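Chapter 2
Why Food Heats Unevenly

I once warmed up leftovers for 345 seconds and still bit into a cold middle. Blame the waves! They bounce around inside the oven and pile up in some spots more than others - that's why we spin the plate.

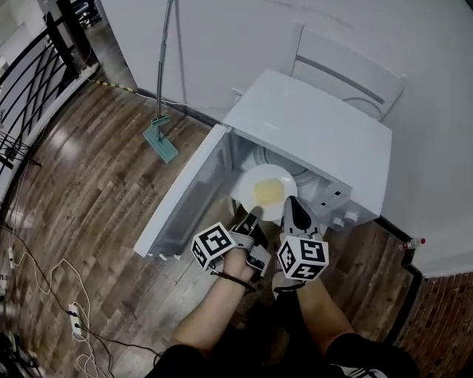
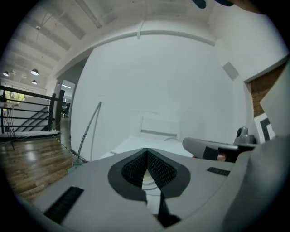
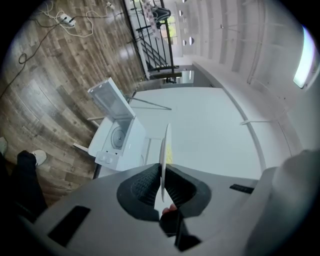 Figure 2.1 First picture: a microwave oven with its door open and a plate on the turntable.

In this chapter we'll map hot spots, work through the Sidum data (283 readings, all yours to graph) and find out why ice melts so slowly in there. Grab a pencil and let's start with the wave itself.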